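Votley Bus Depot Open Day

The Votley depot opened its gates to the public on a Friday in July, the first time it has done so since the charging yard was finished. Tours left the canteen every half hour and ran for 50 minutes, so there was always a group ahead of you and one behind.

Our guide was Efa Jarman, who runs the night shift. She took us first to the yard, where 11 electric buses stood nose-in to the chargers. The Greltov units are slow ones. Buses come in after the evening peak and charge until the first departures, and software called Flotex decides which bus gets power first, based on its route the next morning. Jarman said the drivers still check the battery reading themselves before they sign a bus out.

The workshop has 4 bays, one of them with a raised gantry for reaching roof-mounted batteries. A bus was up on stands with its rear axle out, and two mechanics answered questions about brake wear. Pads last longer than on the diesels - the motors do most of the slowing down.
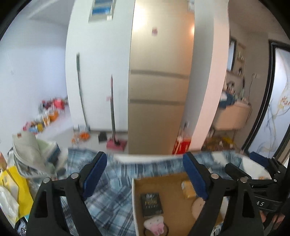

Fridge, mop and broom-like tool.

After the workshop we sat in on a short talk about Route 500, which goes fully electric this fall. The depot logged 2,338 trips on it during the trial, and most of the delays came from road work on the river side. Someone asked about heating in winter. The answer was that it cuts range, and the longer runs will have a midday top-up.

Parking was tight by noon, but the shuttle from the station ran on time. Tours were free and needed no booking.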